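Big brown table, what finish holds up to water rings?

Posted in Furniture & Finishes by Osia

Trying to decide on a finish before I ruin another table. Have a big brown tabletop in the shared workroom and need to redo one at home in close to the same color. People set drinks down everywhere, no coasters, I gave up asking. Home one is solid oak, 6 feet long, got it from a neighbor in Murnbridge who was moving. Old finish is shot, white rings all over, one black ring by the end.

Workroom top:
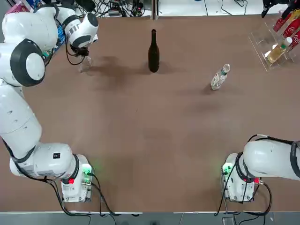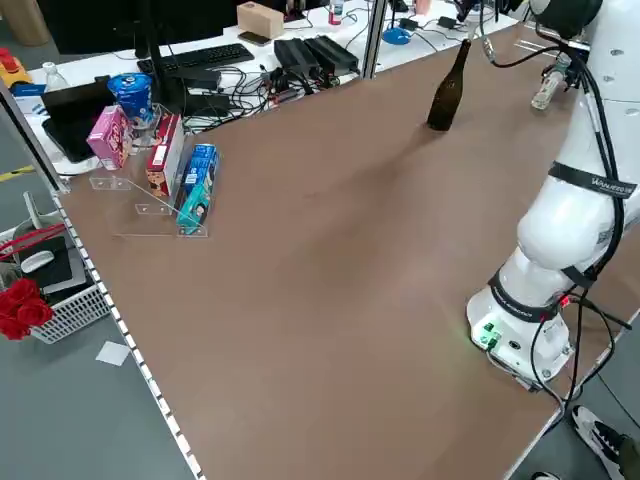
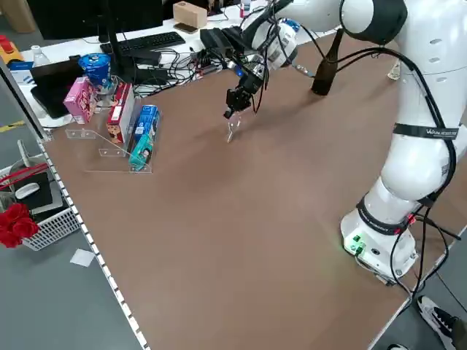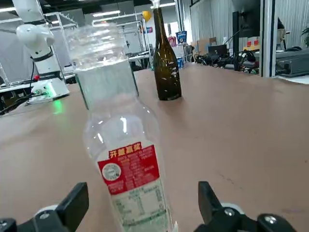
Facundo Ojeda
What's on the oak now? Find that out first or you're guessing. Dab of denatured alcohol on a rag, somewhere underneath. If it goes sticky it's shellac. No change, try lacquer thinner, same spot. If neither one touches it you probably have a varnish or poly and you're sanding or using stripper.

White rings are in the finish, they'll come off with it. Black ring is a different animal, that's water that got down into the oak and reacted with it. Sanding won't get it all unless you go way deep. Oxalic acid. Sold as wood bleach, crystals in a tub. Mix with hot water, brush it over the WHOLE top, not just the ring, or you get a pale circle where the dark one was. Let it dry, rinse well a couple times, gloves and goggles, and dont sand the dried crystals, bad for your lungs. Rinse first then sand.

For finish I'd go oil based poly, satin. Thin the first coat. 2 coats minimum, I'd do one more on the top. Light sand between, 320, wipe the dust. It ambers a little so it'll get you closer to that brown without much stain.

Then leave it alone. Dry to the touch is not cured. Give it a month before hot mugs.

Zeleke
Disagree on poly for a table that gets abused. Looks great until somebody drags something across it, then you have a scratch you can't spot fix, whole top has to be redone. Hardwax oil. Wipe on, wait, buff off. Ring shows up? Scuff that area, rub more oil in, done in ten minutes. You do have to re-oil it every so often and it's less tough against stuff left sitting overnight, so pick your poison.

Whichever, do a sample board. Oak is weird with brown stain, grain soaks it up and goes nearly black. Mine took 8 tries and I still went a shade too dark.

Bethel Belay
just put glass on it. we did, got it cut at Trallard, no more rings. it does slide around so get the little clear bumpers

Facundo Ojeda
Glass is fine but let the finish cure first or it will stick to it. Ask me how I know. Also Osia if you go the oil route lay the used rags out flat outside to dry, dont ball them up in the trash, they can catch fire on thier own. Same goes for rags with oil based poly on them.

Osia
Alcohol made it sticky so shellac I guess. Ordered the oxalic acid. Leaning hardwax, will do the sample board tonight after 6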